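To: workshop-list
Subject: Re: Are any of these things ready for actual chores?

On Monday the original poster wrote:

> I look after the back-of-house at a small food co-op and we keep getting
> asked by our members why we don't "get a robot in" for the boring jobs.
> The boring jobs are bagging up fruit orders, folding produce crates, wiping
> benches, breaking down cardboard and filling the shelf at the front.
> I've seen the videos like everyone else. What I can't find is anyone
> who has stood next to one for a few weeks and will say what it can and can't
> do. I don't need a product recommendation, I need to know whether to
> bother thinking about it this year.
>
> Second question, if the answer is no for us, is it also no for the home?
> My neighbour is convinced he'll have one doing his dishes by
> Christmas.

I can answer some of this. I've spent the past 12 weeks on the Clavgate project, which is a two-armed bench setup doing kitchen and packing chores. I'm on the fitting and maintenance side, so I don't write the software and I won't pretend to explain it. I'm also not selling anything.

Short answer to your first question: no for the list as you wrote it, maybe for one item on it in a year or two, and only if you're prepared to rearrange the bench to suit the machine.

Longer answer, job by job.

Breaking down cardboard. We haven't tried it seriously. The grippers we use don't have the strength to tear a glued seam, and letting a machine loose with a blade is a different conversation with a different insurer. I'd cross it off.

Folding crates. If your crates are the collapsible kind with the latches in the ends, it can be done by a fixed machine today and has been for years. You don't need anything clever. You do need enough crates to justify it, and from what you've described you don't have them.

Wiping benches. Works, in the sense that the arm will push a cloth back and forth over the surface. It's not good at noticing the dried-on spot in the corner and leaning on it. Our bench gets wiped by whoever is last out.

Bagging fruit. Most of our time has gone here, so I'll spend longer on it.

People assume the fruit is the hard part. Picking up an apple from a basket is well in hand. So is a peach, provided someone has set the grip force properly, and a lemon is easier than both. The bag is where it goes wrong. A clear plastic bag has no fixed shape, it's shiny, you can see straight through it to whatever is behind, and it moves when the arm comes near it. On a pre-opened bag held on a stand, we'd call the job finished. On a zipper bag lying flat on the table, the machine has to find the seal, get a fingertip on one side of it, pull the mouth open and keep it open while the other arm brings the fruit over.
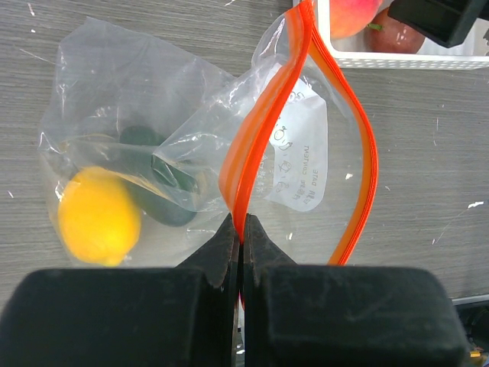
We ran 90 attempts at that job in the last block, starting from a closed zipper bag each time. In 44 of them the bag ended up filled and shut with no one touching anything. Another 17 were filled but not sealed the whole way along, which for your purposes is a fail if the order is going in the back of a car. The rest were dropped bags, fruit on the table, or the arm closing on nothing and carrying on as though it had hold of something. That last one is the most annoying of the lot, as it'll happily go through the remaining steps with no bag.

For comparison, anyone on your Saturday roster would get 90 out of 90 and be bored before they were a quarter of the way in. They'd also be a good deal faster. I haven't put a stopwatch on it for publication, but you would not want to be standing in the queue.

A few practical things I wish I'd had in writing at the start:

Coloured seals are easier than clear ones. We tried plain supermarket bags with a clear zip early on and the results were poor enough that we stopped. If you ever do trial something, buy the bags with a coloured track.

Labels matter more than you'd think. A handwritten paper label can end up showing through the plastic backwards, and if the system is meant to read it to work out whose order it is, that's a problem. Barcodes on the outside of the bag, or keep the label off until the end.

Finger pads wear out and get dirty. Ours pick up dust and small scuffs and the grip on thin plastic drops off well before they look bad to the eye. Budget for spares and for someone to change them. It's a ten-minute job with the right hex key and an hour without it.

Lighting. A bench near a window will behave differently in the morning and at four in the afternoon. We ended up with a blind down all day, and nobody is thrilled about it.

Filling the shelf. I'd rate this as closer than bagging for rigid things like tins and jars, and much further off for loose produce. The Barko people had an arm stocking a shelf at the open day in March and it did fine with jars. When it came to a tray of mixed avocados it placed them well enough, but it had no idea which ones to put at the front. Your staff do that without thinking about it. They give them a feel as they go and the soft ones go forward. I haven't seen a machine do that reliably on a shop floor.

On cost, I'm going to be vague on purpose because the quotes vary so much with what's included. The arm isn't the whole bill. You've got the bench, the guarding, the grippers, the cameras, somebody's time to set it up and somebody's time to rescue it. On our setup there is a person within reach for every run. If you need a person within reach, you've moved the labour to a different spot and haven't saved it. That may change, but it's how it stands this month.

Your second question, the home. Harder than your back room, in my view. You have a bench that stays put and a short list of items. A house has drawers, pets, wet floors, a different mug every time and no one whose job it is to reset things. Aranda had a unit loading a dishwasher in a mocked-up kitchen and I thought the work was decent. Plates went in well. Cutlery was slow. A roasting pan had been left out of the exercise altogether, and when I asked if it could be included I was told it was on the plan for later. Tell your neighbour to keep his gloves.

There are some household chores I'd be less gloomy about. Picking up off the floor is one, if the thing can be allowed to put everything in a single tub and let the humans sort it out. Towels are another. Wirkach have been folding towels for a good while and theirs come out square, at a pace that would suit somebody who starts the wash and goes to work. Shirts not so much.

If you want my suggestion for the co-op, it's to leave the robot alone and look at the order the bagging is done in. From your earlier post it sounded like the fruit comes out of the coolroom, gets counted at one bench, then walked across to another to be bagged and labelled. Put the basket, bags and labels on the one bench at the same height and you'll get more back than any arm would give you at the moment. If you do later decide to trial a machine, you'll need that layout anyway.

One correction to something said further up the thread. Someone claimed these systems learn a new job from a single demonstration. Ours doesn't. Each change of bag size has meant a fresh round of showing it how, plus a few days of it being worse at the old size while that gets sorted out. I can't speak for other people's, but I'd ask to see it done with your own bags, on your own bench, before believing it.

I can send you the sketch of our bench layout off-list if that's useful. It's drawn in millimetres and the bench height is marked wrong on the first page, so use the second.

Cheers,
Clavgate fitter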